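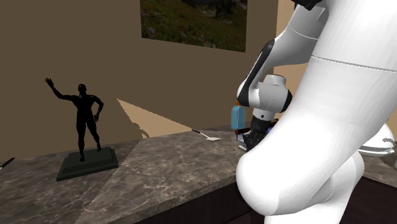 Render, white arm over a countertop.

skarar - old household recipes, cleaned up

README, last touched 17/02/2021

What's in it
Recipes typed up from handwritten cards and church cookbooks, mostly Skorstead and the towns near it. Baking, pickles, a lot of jam. One plain text file per recipe, plus index.csv.

Columns in index.csv
id - same as the file name
title - as written on the card, spelling kept
source - Hosseinzadeh box, Lummont box, or other
oven - degrees F, blank if the card just says "hot oven"
yield - blank more often than not
notes - whatever didn't fit anywhere else

Units
Everything in cups, spoons and ounces. Did not convert to grams. "Butter the size of an egg" is left alone, please don't send fixes for that. A "tin" in the Lummont cards is 12 oz unless the notes say different. Tea cup is NOT a measuring cup, see notes column.

Known problems
- 19 cards have no title, filed as untitled_a and so on
- 6 recipes show up in both boxes with different sugar. Kept both.
- water stains on the pickle cards, guesses are in [brackets]
- canning times are old and should not be trusted, look up current ones before you put anything in a jar
- accents got eaten in the October export, mostly fixed, probaly not all

How to use
Unzip, open index.csv in any spreadsheet. No install. If the columns come out as one long line, set the separator to semicolon. Encoding is UTF-8.

Adding recipes
Copy template.txt, fill it in, add a row at the bottom of the index. Don't renumber the old ones!! Ids are used in the printed booklet.

License
Free for home and classroom use. Ask first if your selling it.

To do
rest of the Lummont box (11 cards left), fix tags for bread vs rolls, scans folder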